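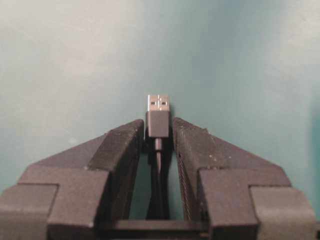

검은색 USB-A 케이블의 플러그 쪽. 은색 금속 껍데기에 네모난 구멍 두 개가 보인다.

서랍 속 USB 케이블 정리하기: 뭉치에서 한 가닥씩 꺼내 이름 붙이는 데까지

최종 수정 2025년 3월 14일
분류: 집안 정리 > 전선과 어댑터

집집마다 케이블 서랍이 하나씩 있다. 없다고 말하는 집은 쇼핑백에 넣어 둔 것이다. 우리 집 서랍에서는 서른아홉 가닥이 나왔고, 그중 무엇에 쓰는지 바로 댈 수 있었던 것은 네 가닥이었다. 나머지는 언젠가 꼭 필요할 것 같다는 이유로 이사를 세 번 따라다녔다.

이 글은 그 서랍을 하루 저녁에 정리하는 순서다. USB-A 플러그가 달린 케이블을 중심으로 쓴다. 양쪽 다 C타입인 케이블은 따로 빼 두었다가 5번부터 같이 하면 된다.

준비물
- 넓은 바닥이나 식탁
- 벨크로 타이 (빵 봉지 철사는 안 된다. 피복을 파먹는다)
- 지퍼백 중간 크기. 나는 동네 문구점에서 한 묶음 800원짜리를 샀다
- 라벨지나 마스킹 테이프, 유성펜
- 마른 면봉, 나무 이쑤시개
- 손전등
- 데이터가 오가는지 시험할 기기 한 대. 안 쓰는 휴대폰이면 좋다

1. 전부 쏟는다

서랍을 통째로 뒤집는다. 조금씩 꺼내면서 하겠다는 사람은 세 가닥째에서 엉킨 데를 만나고 서랍을 도로 닫는다. 내가 그랬다. 두 해 동안.

쏟은 다음에는 잡아당기지 말고 플러그부터 찾는다. 은색 머리를 하나 잡고 그 뒤의 줄을 더듬어 가며 고리를 느슨하게 벌린다. 줄 가운데를 잡고 당기면 매듭이 조여지고, 제일 약한 곳인 플러그 목이 꺾인다. 머리를 고리 밖으로 빼내는 식으로 하나씩 풀면 생각보다 금방 끝난다. 도중에 이어폰, 삼각형 육각렌치, 외국 동전 같은 것이 나오면 옆으로 밀어 둔다. 삼각형 육각렌치가 무엇인지는 나도 모른다. 그런데 나왔다.

2. 한쪽 끝을 기준으로 나눈다

케이블은 끝이 두 개라서 분류하려고 들면 꼭 싸움이 난다. 한쪽이 A타입인 것들은 A쪽을 무시하고 반대쪽 끝만 본다.

- C타입: 둥글납작하고 위아래가 같다
- 마이크로 B: 납작하고 한쪽 모서리가 깎여 있다. 옛날 휴대폰, 보조배터리, 손선풍기
- 미니 B: 마이크로보다 두툼하다. 옛날 카메라와 외장하드
- B타입: 네모에 가깝고 크다. 프린터
- A타입: 양쪽이 다 A인 케이블. 노트북 쿨링패드 같은 데 딸려 오는 별종
- 라이트닝: 얇은 혀처럼 생겼고 접점이 밖에 나와 있다
- 동그란 전원 플러그: 굵기가 제각각이라 제일 골치 아프다

동그란 것은 원래 기기를 찾기 전까지 절대 아무 데나 꽂아 보지 않는다. 들어간다고 맞는 것이 아니다. 나는 스탠드 하나를 이 방법으로 보냈다.

3. 플러그를 들여다본다

이제 A쪽 차례다. 플러그를 세워 들고 불빛에 비춰 본다. 금속 껍데기에 뚫린 네모난 구멍은 장식이 아니고, 포트 안쪽의 용수철 조각이 걸리는 자리다. 꽂았을 때 헐렁하게 빠지는 케이블은 대개 이 구멍 주변이 찌그러졌거나 껍데기가 벌어져 있다. 다만 어느 케이블을 꽂아도 헐렁하면 포트 쪽이 늙은 것이니 케이블을 탓하지 않는다.

볼 것은 이 정도다.

껍데기가 반듯한 직사각형인가. 밟힌 적이 있으면 한쪽이 주저앉아 있다. 펜치로 펴서 쓰겠다는 생각은 접는다.

안쪽 플라스틱 혀가 붙어 있는가. 가끔 혀가 부러져 포트 안에 남고 껍데기만 돌아오는 경우가 있다.

접점이 깨끗한가. 푸르스름하거나 검게 변한 것은 버리는 쪽으로 민다.

목 부분이 멀쩡한가. 피복이 벌어져 속 차폐선이 보이면 테이프로 감아 연명시키지 말고 보내 준다. 그 테이프가 끈적해져서 다른 케이블까지 붙잡고 간다.

안쪽 플라스틱 색도 본다. 파란색이면 USB 3 계열일 때가 많고 검은색이나 흰색이면 2.0일 때가 많다. 색은 규격이 강제하는 것이 아니어서 참고만 한다. 확실히 하려면 접점을 본다. 앞쪽에 네 개만 있으면 2.0, 안쪽에 작은 것 다섯 개가 더 보이면 3 계열이다.

위아래 구별법도 적어 둔다. 껍데기 금속판이 맞물린 이음매가 있는 면이 보통 아래쪽이고, 삼지창 모양 로고가 새겨진 면이 보통 위쪽이다. 이걸 알고 나서도 나는 여전히 세 번 만에 꽂는다.

4. 먼지를 턴다

서랍 바닥에 오래 누워 있던 플러그 안에는 보푸라기가 들어앉아 있다. 아무것도 꽂혀 있지 않은 상태에서 마른 면봉으로 바깥을 닦고, 안쪽 보푸라기는 나무 이쑤시개로 살살 걷어 낸다. 바늘과 클립은 쓰지 않는다. 입으로 부는 것도 참는다. 침이 같이 들어간다.

줄이 끈적하면 물기를 꽉 짠 천에 중성세제를 아주 조금 묻혀 줄만 닦고, 플러그에는 닿지 않게 한다. 완전히 말린 다음 날 다시 만진다. 닦아도 계속 끈적한 고무 피복은 삭은 것이다. 사람으로 치면 정년이 지났다.

5. 충전만 되는지, 데이터도 되는지 시험한다

제일 귀찮고 제일 쓸모 있는 단계다. 겉은 똑같이 생겼는데 속에 전원선만 들어 있는 케이블이 섞여 있다. 급하게 사진을 옮겨야 하는 날에는 꼭 그 케이블이 손에 잡힌다.

컴퓨터를 켜고, 시험용 휴대폰을 잠금 해제한 상태로 두고, 케이블을 차례로 꽂는다. 충전 표시가 뜨고 컴퓨터에도 휴대폰이 잡히면 '데이터' 무더기, 충전 표시만 뜨면 '충전만' 무더기로 보낸다. 아무 반응이 없으면 다른 포트에 한 번 더 꽂아 보고 그래도 조용하면 '퇴장' 무더기다. 휴대폰에 연결 방식을 묻는 창이 뜨는 기종이면 파일 전송을 고른다. 이걸 안 골라서 멀쩡한 케이블 두 가닥을 버릴 뻔했다.

살짝 건드릴 때마다 연결이 끊기는 케이블도 퇴장이다. 각도를 잘 맞추면 된다는 케이블은 안 되는 케이블이다. 꽂은 머리가 뜨거워지면 시험이고 뭐고 바로 뽑는다.

6. 남길 수를 정한다

종류마다 쓰는 것 하나, 예비 하나. 자주 쓰는 C타입만 예비를 둘까지 봐준다. 마이크로 B는 집 안에서 아직 그걸 먹는 기기를 먼저 찾아보고 정한다. 우리 집은 손선풍기 하나 때문에 두 가닥이 살아남았다. 9월이 지나면 재심에 부칠 생각이다.

예외는 전용 케이블이다. 우리 집에는 Pidby 책상 조명과 Jarkden 외장 케이스가 있는데, 둘 다 딸려 온 케이블이 아니면 제대로 켜지지 않는다. 이런 것은 예비가 없어도 상자째 모셔 둔다. 상자에 케이블이 들어 있다고 크게 쓴다. 안 쓰면 다음 대청소 때 상자째 나간다.

7. 감는다

손가락에 칭칭 감아서 끝을 쑥 집어넣는 방식은 오늘로 끝낸다. 손바닥보다 조금 큰 고리를 만들고, 줄이 원래 휘려는 방향대로 놔두면서 겹친다. 줄이 뒤틀려 8자로 서려고 하면 다음 고리를 반대로 뒤집어 넣는다. 그러면 풀 때 꼬이지 않는다. 플러그 바로 뒤는 꺾지 말고 손가락 한 마디만큼 곧게 남긴다.

벨크로 타이는 느슨하게 한 번만 두른다. 허리띠처럼 졸라매면 그 자리에 자국이 남는다.

8. 이름을 붙인다

라벨은 A쪽 플러그 바로 뒤 줄에 깃발처럼 접어 붙인다. 플러그 머리에 붙이면 포트에 꽂을 때 걸리적거리고, 옆 포트까지 가린다. 쓸 내용은 짧게 한다.

반대쪽 끝 / 데이터 여부 / 길이

예를 들면 "C / 데이터 / 146cm"라고 쓴다. 길이는 줄자로 한 번 재면 된다. 포장에 적힌 길이는 플러그를 넣었는지 뺐는지 제조사마다 기분이 다르다. 전용 케이블이면 기기 이름만 쓴다. "Jarkden 외장"이면 충분하고, "중요"라고는 쓰지 않는다. 서랍에 "중요"만 여섯 개가 되는 날이 온다.

유성펜도 손때가 묻으면 지워진다. 라벨 위에 투명 테이프를 한 겹 더 붙이면 오래간다. 글씨가 엉망인 것까지 오래가는 점은 감수한다.

9. 넣는다

지퍼백 하나에 한 종류만 넣고 세워서 꽂는다. 눕혀서 쌓으면 맨 밑의 것은 없는 물건이 된다. 서랍이 깊으면 신발 상자 뚜껑을 잘라 칸막이를 만든다. 나는 Mendivdale 수납함을 샀다가 서랍보다 높아서 안 들어가는 것을 집에 와서 알았다. 서랍 안쪽 높이를 먼저 잰다. 그 수납함에는 지금 감자가 들어 있다.

매일 쓰는 충전 케이블은 서랍에 넣지 않는다. 넣어 봤자 이틀 안에 침대 옆으로 돌아간다. 그냥 침대 옆에 자리를 만들어 준다.

10. 퇴장 무더기 내보내기

케이블은 일반 쓰레기봉투보다 소형 폐가전 수거함이 낫다. 주민센터나 아파트 분리수거장에 있는 곳이 많은데 받는 품목이 동네마다 다르니 수거함 앞에 붙은 안내문을 읽는다. 보조배터리가 섞여 나왔으면 반드시 따로 빼서 폐건전지나 배터리 전용 수거함에 넣는다.

저녁에 정리하고 아침에 내놓겠다며 현관에 두지 않는다. 아침이 되면 한 가닥쯤 아까워 보인다.

자주 받는 질문

연장 케이블은 어디에 넣나요?
한쪽이 A 플러그, 한쪽이 A 구멍인 것 말씀이면 따로 한 봉지입니다. 다른 봉지에 섞으면 급할 때 꼭 구멍 쪽을 들고 당황하게 됩니다.

색깔 타이로 구분하면 안 되나요?
됩니다. 색마다 무슨 뜻인지 적은 쪽지를 잃어버리지만 않으면요. 저는 그 쪽지를 Ponce 공책 사이에 끼워 두었고 공책을 못 찾고 있습니다.

얼마나 자주 해야 하나요?
서랍이 한 번에 안 닫히면 그때 합니다. 새 기기를 살 때 딸려 온 케이블에 바로 라벨을 붙이면 그날이 꽤 늦게 옵니다.

다음 글: 어댑터 뒷면의 깨알 글씨 읽는 법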